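Wednesday, July

Day three of sorting out the hot water at the Cosgrove house. Writing it up tonight while the numbers are still on the back of the envelope. 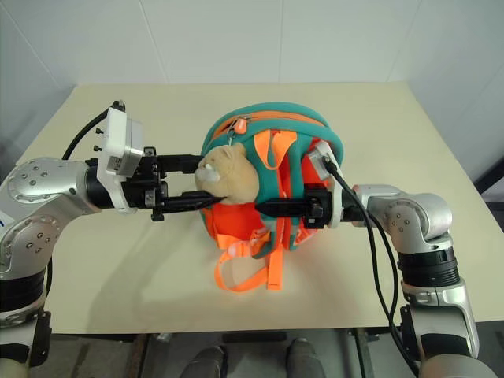

Why does the upstairs shower go cold when someone opens the kitchen tap?

Pressure imbalance between the hot and cold lines at the mixer. The kitchen tap pulls hot from the same half-inch branch, the hot side sags, the cold side doesn't, and the old mixing valve passes whatever it is given.

I had suspected the heater for most of last year and was wrong. The outlet held at 50 degrees at the tank through a full ten-minute draw this morning. The thermometer was strapped to the copper under a wrap of foam, so the true figure is probably a touch higher, but it did not move, and that was the point of the test. Element and thermostat are both fine. I put the cover back on and lost one of the two screws behind the washing machine.

Next, flow. Bucket and stopwatch at the shower, head removed. Kitchen tap closed: ten litres in 47 seconds. Kitchen tap open on hot: I stopped the clock when it passed a minute, with the bucket well short of the line. Did the same on cold only and the kitchen tap made hardly any difference. The cold main comes up in three-quarter and doesn't drop to half-inch until the bathroom wall. The hot drops at the tank. Whoever plumbed the extension teed the bathroom off the end of the kitchen branch instead of running back to the tank.

Pulled the mixer cartridge after lunch. It is a Sava, an older pattern with the brass collar, and the inlet screens had grey scale on the hot side. Soaked them in vinegar in a jam jar for an hour and brushed them out. Some improvement on the second bucket, though not enough to call it a repair. I should have written that second time down and didn't. Will repeat tomorrow.

The isolating valve under the bath weeps at the spindle when turned. Nipped up the gland nut an eighth of a turn and it stopped. Left a square of toilet paper under it to check in the morning.

Options as I see them.

First, a balanced mixer. Floslow make one that fits the existing centres, so no tiling. It holds temperature by throttling the cold when the hot drops. The shower would go weak when the kitchen tap is running but would stay warm. That is the cheap fix and I could do it in an afternoon. It does nothing about the actual fault.

Second, a new hot run in three-quarter from the tank, up through the back of the linen cupboard and across the ceiling space. The pipe isn't dear. The labour is my own, and my knees have opinions about the ceiling space. It also means notching or drilling two joists, and I'd want to look up the allowed hole size before touching either of them. Middle third of the depth, I am fairly sure, but fairly sure is not good enough for joists.

Third, leave the pipe and put a flow restrictor in the kitchen tap. Yatziri Nava has one in her kitchen across the road and rates it. She also has a much shorter run to her shower. I tried to get the same effect by closing down the kitchen hot isolator by half a turn, and the shower held up better, but then it took an age to fill the sink. Not popular at tea time. Opened it again.

Leaning to the second option, with the mixer to follow if there is any swing left. Doing them in the other order would hide the result.

Rang the Skindberg counter at half past three about pipe. They have three-quarter copper in straight lengths only, no coil in stock until next week. Straight lengths mean more joints, and I can't get a straight length round the dogleg at the linen cupboard without taking the door off its hinges. Asked them to put coil aside. The fellow on the phone wanted to know if I'd thought about plastic. I have thought about it. The ceiling space gets very hot in summer and there are signs of something chewing up there, so copper.

Lagging: what is up there now is old felt, taped, and gone to dust at the elbows. The new run gets foam sleeve for its full length, with the slit facing down and glued. At present the shower takes long enough to come up warm that everyone in the house turns it on and then goes to find a towel. A bigger pipe will make that a little worse, as there is more cold water sitting in it to clear. I worked it through twice and the difference is a few seconds at most. Acceptable.

Also noted while the panel was off:
Bath trap is dry-jointed on one side. Leave alone, it isn't leaking.
Old lead stub behind the basin, capped, dead. Not connected to anything I could trace.
No access hatch to the rear joint. Cut one while the new pipe goes in.

Water was back on by five. Flushed the kitchen tap with the aerator off and got a few grains of scale, then clear. The pressure relief line outside gave its usual dribble as the tank reheated and then stopped.

Tomorrow: repeat both buckets with clean screens, measure the ceiling run properly with the long tape, check the paper under the bath valve, find the screw.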